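Romantic Suspense Readers > Series Talk > Is the Kulladton series worth sticking with past book 2?

marshlight_reads
Hi all! I just finished the second Kulladton book last night (stayed up until I could barely see the page) and I need to talk to somebody because my husband is tired of hearing it. I loved book one. Esen is my favorite kind of heroine, stubborn and a little bit rude and very good at her job. But book two spends so long on the missing ledger that I forgot there was supposed to be a killer. Does it pick up again in three? No spoilers past the ferry chapter in book two, please.

plotholepatty
It picks up! Book three is where Joaquín Rivadeneira hits his stride, in my opinion. The ledger thing pays off in a way I did not see coming, and Kanau finally gets some chapters of his own. I will say it's a fat one, 495 pages in my paperback, and the first 80 are slow. Push through those.
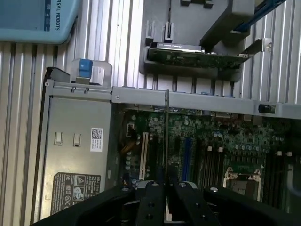
I read most of it in two sittings and then had to wait until March for the library to get the next one, so maybe put your hold in early.

dunmore_d
Going to disagree with Patty a little. I thought three was the weakest so far. The mystery is fine, but the romance goes backward. Esen and Kanau had that whole conversation on the ferry where they finally trusted each other, and then he hides a letter from her for most of a book? I wanted to throw it across the room. If you're in it for the couple, be warned.

plotholepatty
But he hides it for a reason! I don't want to give it away to marshlight, but he made a promise in book one and he's stuck with it. I thought that was the most in-character thing he'd done.

dunmore_d
He could have said "I promised someone, I can't tell you." One sentence. Book over by page 30.

marshlight_reads
Ha, okay, I kind of love that you two are already fighting over this. I'm a sucker for a secret letter so that may not bother me. Is Detective Vũ still around? She was the best part of the ledger chapters for me. The bit where she eats the suspect's lunch while he's still talking – I laughed out loud.

teacup_and_dagger
Vũ is in all of them and she gets better every time. I listen to these on audio and the narrator gives her this dry, bored voice that is perfect. The narrator's Kanau is not so great, a bit growly for me, but you get used to it after a few chapters. I'd say go audio for three if the slow start worries you. I did the whole opening while painting my hallway and never felt it drag.

dunmore_d
I tried the audio for book one and the growling did me in. Print all the way. Agree on Vũ though. If he ever writes a book with just her in it, I'll be first in line.

plotholepatty
Same! Also, marshlight, there's a short story that goes between two and three. You don't need it, but it has Vũ on a day off and it's sweet. Read it after the ferry stuff.
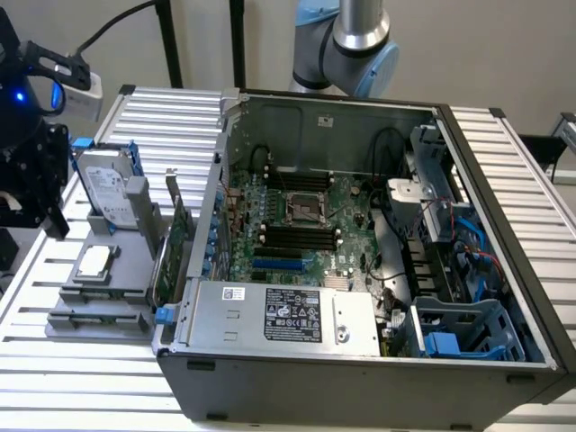
Open computer tower with an empty CPU socket

I think it was only in the newsletter at first and now it's printed in the back of the newer paperbacks. Check yours before you go hunting.

marshlight_reads
It's in mine! I thought those were preview chapters and skipped right by. Okay, reading that tonight with a cup of tea and then starting three this weekend. I'll come back and tell you whose side I'm on about the letter.

dunmore_d
Mine. You'll be on mine.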